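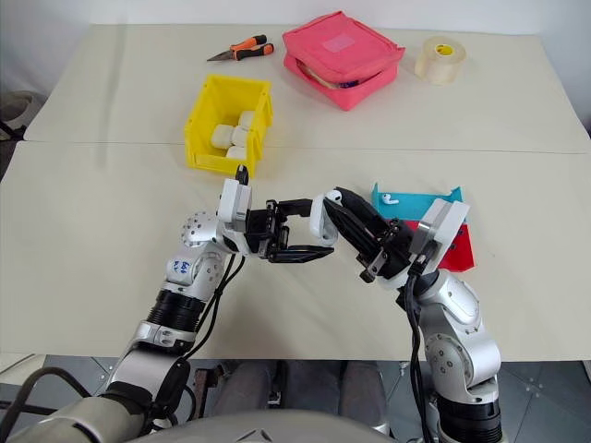

Stinora kit, bench notes, August

3 min read

Second session with the Stinora two-arm kit on loan from Lastska. We have it for the rest of the month and then either buy or send it back. Picking up from the setup notes, which are in the shared folder.

Started at 10 with both arms homed. The homing routine is the same as last time: left first, then right, then confirm on the pendant. It still asks for the confirmation twice. I have written to Uibo support to ask if the second prompt can be turned off.

Main job was bringing the two grippers close together over the middle of the table, fingers nearly touching, and checking the pose from the head view. The yellow bin with the white cylinders stays behind them as the reference. At this distance the right wrist hides part of whatever is just behind it. In the head view it covers some of the earbud on the turquoise side of the cardboard tray. For small parts we would want a second view from the side, and that is an extra on the quote.

Ran the approach at low speed, 8 repeats, then again at the default. Low speed was fine. At the default setting the left arm settled with a small shake before it held still. I put the wait up to 300 ms and the shake was over before the next move started. The manual gives no guidance on this value.

Cables: the black ones down the left arm hang in loops. The kit comes with clips but too few for the whole run. Ask Lastska for another bag before anyone tries wide moves on that side.

Software: the Gralteleo plug-in loads and records both arms. Playback works for one arm at a time. The sales sheet says both – need a straight answer on that before we sign anything.

Price as quoted covers arms, grippers and one year of service. Spare fingertips are sold in packs of 5. Service calls are by remote session first, then a visit.

To do:
- clips from Lastska
- answer on two-arm playback
- repeat the close approach with the wait at 300 and the default speed
- move one cylinder out of the bin and try a handover, left to right

Leaning toward keeping it if the playback question comes back with a yes.

Recent entries
Stinora kit: unpacking and setup
Gralteleo plug-in, install notes
Gripper finger wear, what to log
Bench power and emergency stop check

Contact the workshop | © Workshop notebook | Back to top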